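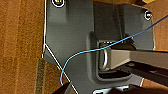
Gray metal plate screwed to brown wood.

Valterine Desk Frame, two-motor version. Paid for by me, 685 dollars with the wooden top, nothing sent free.

I waited a while before writing this up because every standing desk review I read was posted the week the thing arrived. Of course it's great the first week. Mine came last August and I have used it nearly every working day since, so these are the opinions of someone who is over the excitement.

The claim on the box is that you will stand more. I don't buy it. I stood a lot the first month, then it slid down to phone calls, and now it goes up after lunch if my back is complaining. The desk didn't change my habits and I doubt any desk does. If you already know you like to stand, fine. If you are hoping a motor will turn you into a different person, save the money and go for a walk.

Assembly. The booklet says 24 minutes. It took me most of an evening, and I have put together plenty of furniture. Steps 9 and 10 are printed in the wrong order, so you bolt the crossbar on and then take it off again to run the cable. I wrote to Valterine about it. A Kyriaki Mitsotakis-Vlachou from their support desk wrote back, polite enough, and told me a corrected booklet was on the way. It never showed up - maybe yours will have it.

The lift itself is good, I'll give them that. It goes up evenly with two monitors on it and it isn't loud. At full height there is wobble if you type hard. The ad says "rock solid" and it is not, but my old Trurcombe was far worse and cost nearly as much. The screws have needed tightening twice. I would check them every couple of months.

The memory buttons forget their settings when the power goes out. Small thing, but at this price I expect them to remember. The anti-crush feature is supposed to stop the desk if it meets something on the way down. I tried it on a cardboard box and it stopped, after putting a good dent in the box. Keep your knees and your kids out of there.

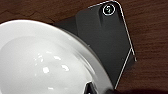 Glossy white, and it picks up every light.

Shiny white things were a mistake in my office in general. Under overhead lights you get glare all day long, and I'm told the desk top comes in gloss white too. Get the plain wood.

I also looked at the Sunura, which is cheaper and has only one motor, and the Siliņa, which I liked better in the store but couldn't get delivered. If the Siliņa ships to you, try that first.

Would I buy the Valterine again? On sale, yes. At full price I'd keep looking. The warranty covers the motors but leaves out the control box, so read that page before you pay.

Posted March 26, 2021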